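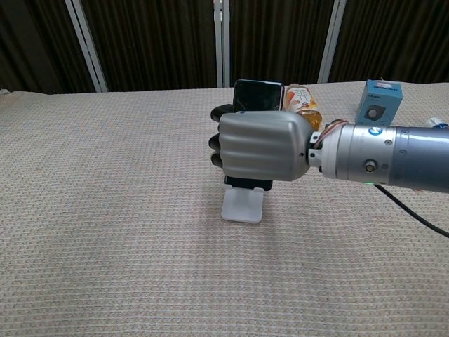 August
By the Terell Reef Group, Ko field course

Eel Bycatch in the Bikier Estuary

We compared two trap designs at the Cukar landing site. The standard trap has a 300 mm entrance; the modified one adds an escape ring. Both were set overnight and lifted at 6 a.m. The logbooks list 575 eels, of which 400 came from standard traps. Undersized fish were measured and released.

The difference held at both depths -- shallow and channel -- but soak times were not equal. Catch per hour should be recalculated before the escape ring is recommended to trap owners.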